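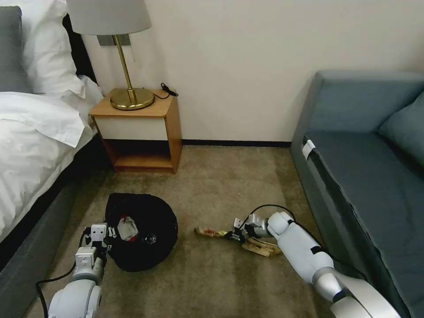

6th May
Speaker notes by Idahosa

Good evening and thank you for coming to Lesbridge. My talk is about two roots that many people mix in the kitchen: parsnip and parsley root.

(Hold up both roots. Wait until the back row has seen them.)

They look like sisters. Both are pale, long and thin at the end. Look at the top. On a parsnip the leaves grow from a small hollow, like a little dish. On parsley root the stems come out from a raised crown. If the shop has cut the top away, you must use your nose. Parsnip smells sweet, a bit like nuts. Parsley root smells like parsley.

(Pass the plates now, parsnip first.)

The taste is where people get a surprise. When I moved here I bought parsnips for my mother's chicken soup, and the soup was sweet like a dessert. I blamed the chicken for 2 weeks.

For roasting I take parsnip, because it has more sugar and gets brown quickly. For clear soup I take parsley root. In a mash both are good, but use less parsley root than you think – it can be strong.

Our small survey at the Bolberg market: we asked 3,465 shoppers to name the root on the table. 2,967 said parsnip. Only 418 said parsley root, and the others did not want to guess. It was parsley root.

(Pause here. If they laugh, wait.)

Storage is the same for both. Cut off the leaves, wrap the roots in a damp cloth and keep them in the fridge. Do not wash them before.

The recipe sheet from Vurnonex is by the door. The oven time on it is for thick pieces, so please check thin ones earlier.

Questions. If someone asks about celery root, say it is a different talk.

This site uses cookies to remember your settings. Accept | Decline

© Vurnonex | Contact | Back to top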